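Mollham Roads Forum > Regional routes > Bends and edge markings

Sinéad Keane
Oct 3, 2020
Members are invited to comment on the condition of markings and roadside posts on the Isine route. 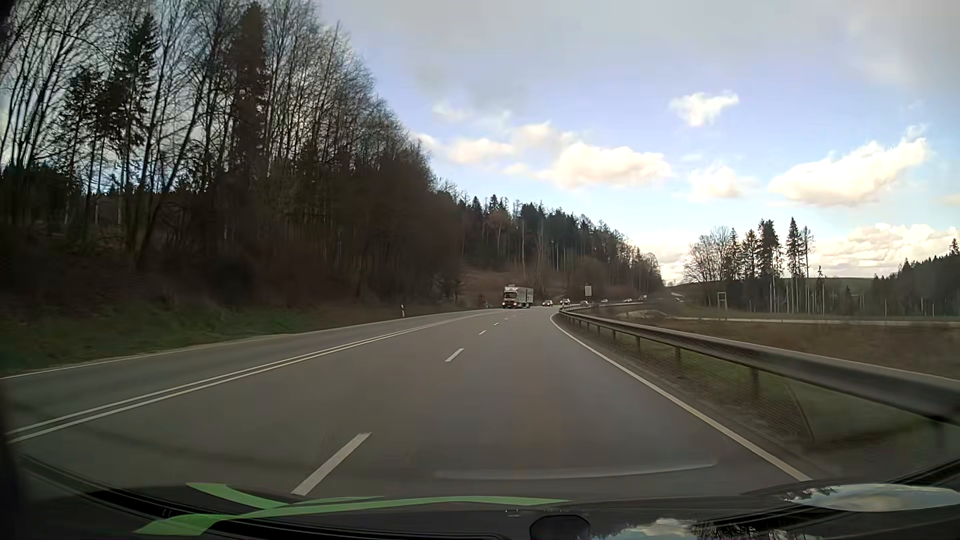
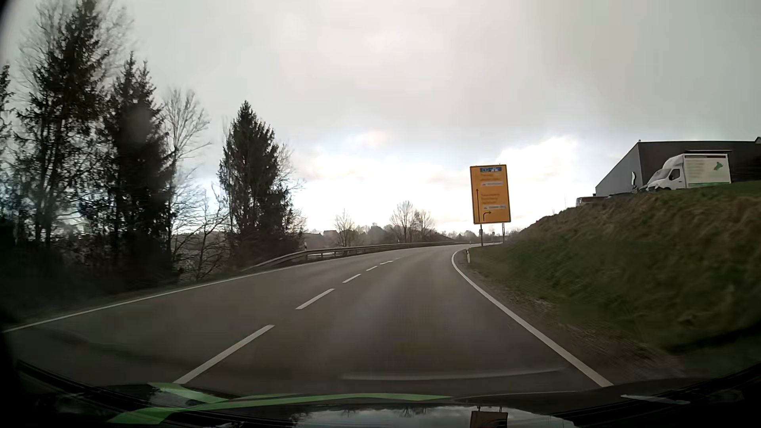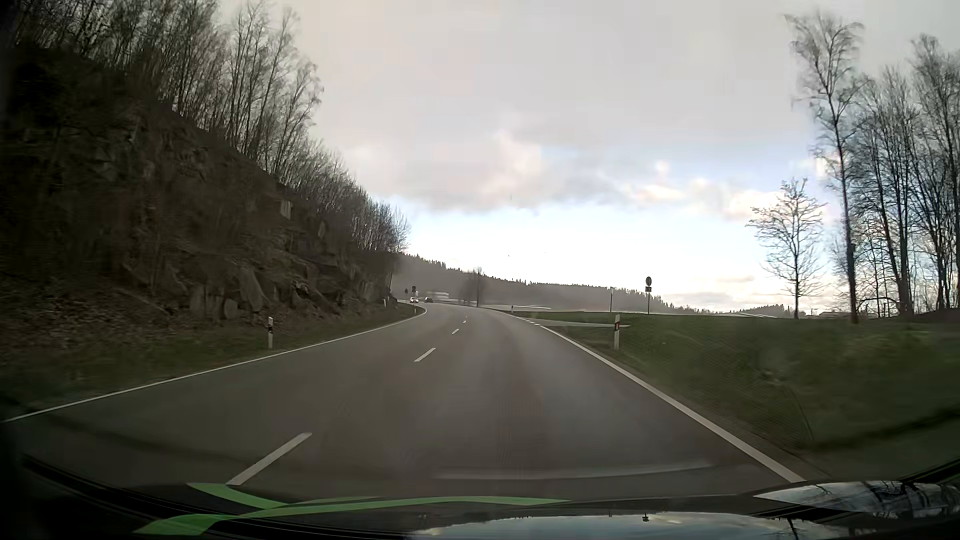 Replies (3)

T_Brennan
There are edge lines on both sides in all three. I would object to any repainting before November – the budget is better spent on the side road junction in the third view.

Aurelio Zamudio
I must respectfully disagree. The broken line across that junction is short, and a driver unfamiliar with the route could miss the turning. Paint is the cheaper remedy.

RoisinLynch35
May I ask that the yellow direction sign in the second view be discussed separately? My submission, reference 2233, concerns its distance from the bend and has not yet been answered.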